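Reading Historical Fiction, Week 4: Who Gets to Know the Secret?
Handout for the evening group
Tutor: Ruoxi Zou

Welcome back, everyone, and thank you for such a lively session last time (I am still thinking about the argument over whether a prologue counts as cheating). This week we stay with our set novel, The Saltmaker's Ledger, and look at how the author hands out knowledge: who has it, who wants it, and how long we as readers are made to wait for our share. Please have chapters nine to sixteen read before we meet, and if you've galloped on to the end, do try to keep a straight face for the sake of the others.

Where we are in the story

You'll remember that Hester Dai came to Cimwood as a widow, took over the accounts at the salt works, and found that her late employer had been paying a man called Stimel every quarter for years. By the end of chapter eight she knows the sum, which is 200 guineas, but she doesn't know what it bought. We don't either. The whole middle part of the book is built on that gap, and I think it's a good deal cleverer than it looks on a first reading, when most of us are simply turning pages to find out whether she'll marry the surveyor.

Three sorts of not knowing

It helps to have some plain words for this. A mystery, in the sense I'll be using, is when the character and the reader are both in the dark. Suspense is when we know something the character doesn't, so that we sit there wanting to shout at her. The third sort hasn't got a tidy name, but I call it the closed door: the character knows perfectly well, and the author lets us see her knowing, and then walks us briskly past. Hester's first marriage is a closed door. She mentions it in chapter two, again on page 62, and then hardly at all until the letter from Wultmont arrives.

Historical novels are very fond of the closed door, and I'd like us to talk about why. Part of it must be manners. People in these books live in small places where everyone is watching, and a woman in Hester's position could lose her wages and her lodging over one careless remark. So her silence feels natural to us, and the author can hold things back for two hundred pages without seeming to play tricks. Try moving the same plot to the present day and see how quickly it falls over!

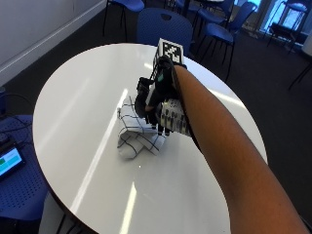

The other part, to my mind, has to do with paper. Notice how much of what Hester learns comes to her in writing: the ledger itself, the parish register, the half-burnt receipt, the letter. Written things can be mislaid, or read by the wrong person, or misread by the right one, and each of those happens at least once between chapters nine and sixteen. Spoken secrets in the book behave quite differently. Once a thing has been said aloud in the kitchen at Cimwood, the whole village has it by supper, and the author skips the journey altogether. It would be worth marking each one in pencil as you go.

A passage to look at closely

Please read the opening of chapter twelve twice, once quickly and once aloud if you can bear it. Hester is copying figures while the surveyor talks about drainage, and nothing whatever seems to be going on. Then she writes down a wrong number, crosses it out, and he stops talking. We aren't told which number. I have read this chapter more times than is good for me and I'm still not certain how much he has guessed.

For discussion

When did you first suspect Stimel, and what gave you the idea?
Does the narrator ever mislead us outright, or only keep quiet?
Is it fair to Hester that we find out about the child before she does?
Which secret would you have told sooner, if you had been writing the book?

Before next week

Read chapters seventeen to twenty-two. Write a short paragraph, no more than a page, in which a character knows something and doesn't say it. Any period you like. We'll read a few round the room, but only if you're willing, and I shall bring mine as well so that we all suffer equally. The library copies are due back in August, so there's no need to hurry them.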